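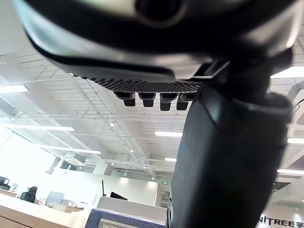
Etach hand kit – service plan under review

Posted by Barkar_Admin, 2023-12-17

Our organisation is assessing the Etach hand kit, offered by Derkach with a service plan at $3000 per year. Comments are invited from members who have operated the kit under an equivalent plan. The wrist camera is included in the base price. Replacement fingertips are not, and are quoted at $942 per set.

Reply by Famuvum

We have held the plan since October. Calibration visits were punctual and the written reports were satisfactory. I would recommend it to any centre without its own technician.

Reply by tallowbench

I must respectfully disagree. Our centre logged 37 hours of downtime while awaiting one part – the plan specifies no maximum response time. The wrist view is adequate for supervised work near furniture. 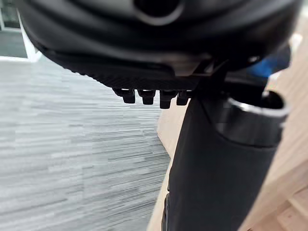
Famuvum replied that response times may be negotiated before signature, and that the standard form should not be accepted as printed.

Reply by Barkar_Admin

Thank you. We shall request a written response time and a 50 per cent credit for late parts.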